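Skorkeo fan club - FAQ

Quick answers, more when I get time. Last updated 31/10/2023.

Is this the official Skorkeo page?
No. Fan run. We don't work for her, her label or her mum. Please stop sending demos.

Is Skorkeo her real name?
Stage name. She's told two different stories about where it came from, one on the Jirow podcast and one on TikTok. Pick whichever you like.

Did she really quit the Rengifo series?
Yes. Confirmed in her own live in September. She filmed 2 episodes of the new season and those will still air. No word on who takes the part.

Was it because of the fight with Sowmya Arumugam?
We don't know. Neither of them has said so. Sowmya posted a long thread, then deleted it. Screenshots going round are cropped, so dont treat them as proof.

Can I post gossip in the comments?
Link or it gets deleted. "My cousin works on set" is not a link. No home adresses, no family photos, no hospital stuff. Instant ban, no warning.
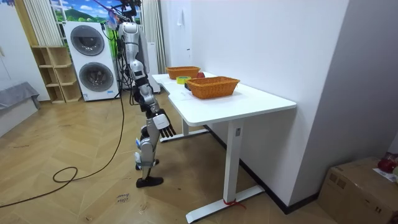

When is the new single out?
"Cellar" has no date yet. The snippet is 70 seconds long and came from her own account, so sharing it is fine. The full-length leak isn't. We remove it.

How do I get into the meet and greet?
Members' draw only. 400 places, 927 names down last time, so no promises. One entry per person. Double entries get both thrown out.

Do I have to pay to join?
No. Anyone asking you for money in our name is a scammer. Same goes for "Skorkeo private manager" accounts. Report, block, move on.

Will she reply to my DM?
Probably not. She said she turned message requests off. Fan mail goes through the label, address is on her own site.

Who runs this page?
Rezaul Sikder does the posts and the draw. Mods do comments, mostly evenings. Slow replies on weekends, sorry.

My question isn't here
Use the contact form. Put FAQ in the subject line or it ends up with the draw entries and gets missed.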